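Household Textiles, Unit 8: Folding and Storing Towels
Handout for the evening group, Vekuto Training Rooms 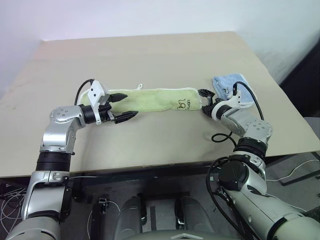

A towel must be folded in the same manner each time, otherwise the shelf becomes untidy very soon. Before the first fold we lay the towel flat and stretch it lengthwise on the table. Look always for the border. On the green towel it is thin and white, so it is easy to see if the two edges meet. The small loop tag on the long side is also useful: decide at the beginning if it goes inside or outside, and keep this decision for the whole pile.

Steps for a small towel
1. Lay it flat, long side toward you.
2. Smooth from the middle to the ends with an open hand.
3. Bring one short end to the other. Check the corners.
4. Fold again in the same direction.
5. Turn the folded edge to the front of the shelf.

The printed logo, if there is one, stays on the outside.

Piles
In the Lilleo guesthouse exercise each pile has 14 towels, one color only. A higher pile leans and the lower towels get hard creases. Put the clean towels at the bottom, so that all of them are used equally.

For the next lesson
Bring 2 towels of different size from home. Please read the pages on cotton and drying in the course reader, until page 167.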